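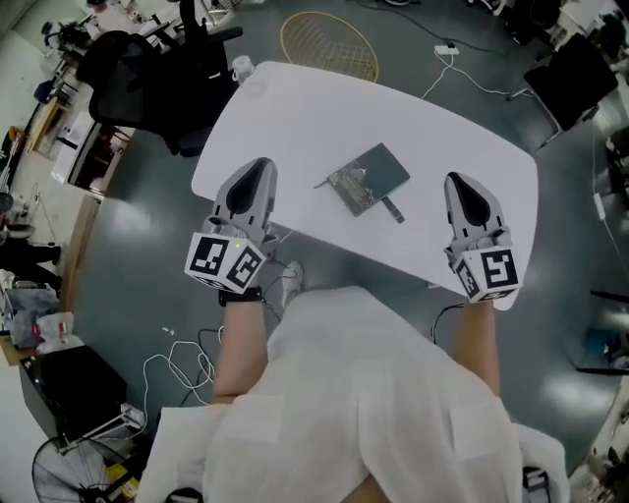

Work table

A work table is a plain, flat-topped table kept clear for reading, writing, sorting and other small jobs done by hand. It differs from a desk mainly in having no drawers and no fixed front, so that people may sit or stand on any side of it, and in most shared rooms it ends up being the piece of furniture everybody drifts toward sooner or later.

Shape and surface

Most work tables are rectangular. Rounded corners are common on newer ones, and anyone who has walked into a square corner with a hip (and most of us have, more than once) will understand their appeal. White tops are popular because they brighten a room and make small things easy to find, though they do show every ring and pencil smudge. A darker top hides marks better but can make a room with few windows feel rather gloomy.

Things kept on the table

A table in daily use tends to hold very little at any one time. A notebook and a cup are the classic pair, the notebook lying in the middle where the hands are and the cup pushed away to a far corner, out of reach of a stray elbow. Small notebooks with a dark cover, teal or navy for instance, stand out nicely against a white top and are seldom left behind.

Writers on household matters have long disagreed over how bare a table ought to be. Femi Jibrin, in the handbook Rirnell, allows 2 objects per sitter and no more, a rule that many readers have found charming and very few have managed to keep. The furniture maker Atanasov took a gentler view and printed a short note with its tables suggesting that they be cleared once a day, preferably in the evening.

Seating

Chairs around a work table are often a mixed lot, gathered over the years from other rooms. A mesh office chair with armrests suits long sittings, while a lighter chair on thin metal legs is easier to pull up for a few minutes' company. Round woven seats, low and golden in color, are another friendly addition - they can be moved with one hand and look well on a plain floor.

Floor and cables

Smooth epoxy floors, usually gray or gray-green, are easy to sweep and reflect the lights overhead. Power strips are frequently laid straight on the floor near the table, and it is kind to everyone to run the cables where people seldom walk.

See also

Desk
Notebook
Office chair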